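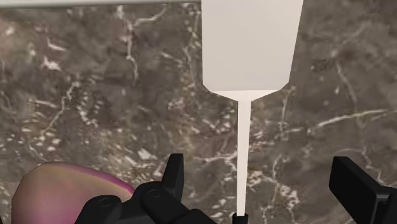
How do I stop my chair from rolling back when I use an under-desk pedal bike?

I bought a small pedal bike, the Drutine, to use under my desk at work. When I pedal slowly it is fine. When I put more resistance, my chair rolls backward, little by little, and after some minutes my arms are stretched and I can't type well. I pull myself in again, and then it starts from the beginning.

Some details that may be useful:

My chair is a normal office chair with five wheels. The floor is vinyl, quite smooth. The desk is fixed, it does not go up or down, and I have measured the top at 796 mm from the floor. This includes the risers of 51 mm that I put under the legs because my knees were touching the drawer. The knees are OK now, they pass with a little space.

The bike itself does not move much. It has rubber feet and I keep it against the wall. So I think the problem is only the chair, but I am not sure. I pedal while reading email and in long calls, not when I must write something difficult.

I don't want to buy a second chair if it is possible to avoid it. My company (Navarrete) does not pay for this, and the chair belongs to them, so I can't do permanent changes to it. Thank you in advance.

Hiba Hattar

Sheyla Grajales
Marked as helpful by the poster

Change the casters for fixed glides, or stop the casters you have with cups. These are the two things that worked in our office, and both can be undone on the day you give the chair back.

Glides are small feet without wheels. On most office chairs the caster has a metal stem which is only pushed into the base. You turn the chair upside down, pull each caster straight out, and push a glide in the same hole. If it does not come out by hand, use a flat pry bar with a cloth under it, and pull a little from one side and then from the other. Keep the five casters in a bag with your name on it. Before you order, measure the diameter and the length of the stem, because there is more than one size and they look very similar in the pictures of the shops. A stem that is slightly too thin will go in and then fall out each time you lift the chair.

Caster cups are cheaper. They are round cups with a soft bottom and each wheel sits in one. The bad side is that you can't move the chair at all without lifting it out of the cups, so you have to get in and out of your desk like a person in a theater seat. For me this was annoying by lunch time. For a colleague who stays seated for long periods it was perfectly good.

With both solutions you also must check where the force goes. On a real bicycle you push down. On an under-desk bike you sit behind the pedals, so you push forward, and the same push sends you back. If you lower the resistance by one step and turn the pedals a bit faster, the chair receives less push and the effort can be almost the same. I would try this first, before spending any money.

About your vinyl floor: clean it under the chair. We have the same kind, and when there is dust on it everything slides more, also the rubber feet of the bike.

Hiba Hattar
Thank you, Sheyla, this is very clear. I did not know that the casters simply pull out. Mine came out by hand, except one. I will measure the stem tomorrow. Do the glides scratch the vinyl?

Sheyla Grajales
The hard plastic ones can leave marks if there is a small stone under them. Take the ones with felt or with a rubber face. Felt slides a little, rubber does not, so in your case rubber. You will need to lift the chair when you move it, please don't drag it.

Ga-eun Jang

Just tie the bike to the chair. There is a strap for this, I think some bikes include it. The strap goes from the bike to the middle column of the chair and then they can't go away from each other.

I use it and have no complaints.

Hiba Hattar
There was no strap in my box. Is a luggage strap strong enough?

Ga-eun Jang
I don't know. Mine came with the bike. It looks like a luggage strap, to be fair, but with a hook at both ends.

Sheyla Grajales
The strap is a good idea, but be careful with one thing. It must stay low, near the floor. If it is fixed high on the column, it can touch your heel when the pedal comes back. And please remove it before you stand up quickly for a phone or a door.

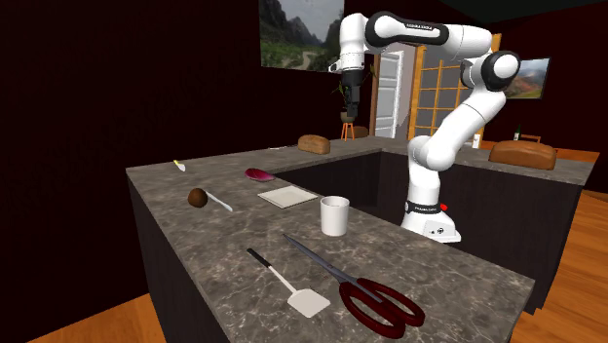 Albertina Henriques

I would like to add a different point of view, because I had exactly this problem and I solved it in the wrong order. I bought things first and measured later.

I have used a pedal bike at my desk for nine months now. In the first weeks I bought a mat, then cups, and then a strap. Each one helped a little and the chair was still going back. At the end the true cause was that my bike was too far from me. I had it against the wall, as you do. My legs were nearly straight at the far point of the pedal, and to reach it I was pushing with my whole back against the chair. When I brought the bike closer, half of the problem disappeared without anything else.

How to find the correct distance: sit as you sit for typing, with your back touching the backrest. Put one pedal at its farthest point. The knee should still be clearly bent. If you feel that your hip moves forward to follow the pedal, the bike is too far. Then turn the pedal to the nearest point and look at the other limit, which is the knee against the desk. Between these two there is a zone, and for many desks the zone is short.

In your case the desk is at 796 mm, which is already quite high with the risers. I suppose that this is good for the knees and maybe less good for the shoulders. If you raised the seat to match the desk, your feet are also pushing more downward, and this is better for the chair. If you did not raise the seat, you should check your elbows. They should not be lifted when you type. I tell you this because I had a pain on the right side of the neck and I was blaming the bike, when it was the desk.

After you bring the bike closer, it will not have the wall behind it. Then it will probably be the bike that moves, and not the chair. I put a piece of wood between the bike and the wall, cut to the right length, with a strip of rubber glued on each end. It cost me almost nothing. A thick catalog will do the same work, only it is less pretty.

The order I would recommend, if I could begin again:

First the distance, with the knee bent.
Then the resistance, one step lower than you believe you need.
Then the block between the bike and the wall.
Only after this, the glides that Sheyla explained, or a strap.

One more thing about mats. The people in the shop told me to use a thick carpet mat under the chair. It is true that wheels roll less on it. But the bike must then also stand on the same mat, or else it is lower than the chair and the angle changes. And the casters make holes in a thick mat in one winter. I bought mine from Trasarley in November and in spring it was already finished under two of the wheels. I don't say it is a bad mat. It is made for a treadmill, not for a chair with a person pushing on it.

About how much to pedal: the counter on my bike shows turns, and I stop when it says 2000. After this number I begin to sit badly, so for me it is a good limit. Other people can do more — my sister does it for a whole film — but she is on a sofa and the sofa does not go anywhere.

Hiba Hattar
I tried the distance this morning, before the office was full. You are right, my leg was almost straight. I moved the bike closer by the length of my hand and the chair stays much better at low resistance. At the highest resistance it still goes back. For the block I have found two old binders, and they fit nearly exactly.

I did raise the seat when I put the risers. My elbows look fine, but my colleague will check from the side, because I can't see myself.

Albertina Henriques
Very good. At the highest resistance I think everybody goes back. On these small bikes I would not use the highest level on wheels at all. If you want to work hard with the legs, it is better to do it after work on a real machine, and to keep the desk for the easy pedaling.

Javiera Cáceres
Can I ask here, or should I open a new topic? I have the same difficulty but my chair has a threaded stem, it does not pull out. It's a Nerndale chair, an old one.

Sheyla Grajales
You can ask here. With a threaded stem you unscrew the caster, with a wrench on the flat part just above the wheel. Glides with thread exist too, but you have to match the thread, so take one caster with you to the hardware store and try it there. Turn it counterclockwise, looking at it with the chair upside down.

Javiera Cáceres
It worked for four of them. The last one turns and turns without coming out. I will bring it to the maintenance people on Wednesday.

Hiba Hattar
Update for those who find this later: I have put the rubber glides. With the bike closer and the binders behind it, the chair does not move at the middle levels. I keep the casters in my drawer. The only inconvenience is that I can't roll to the printer anymore, I have to stand up.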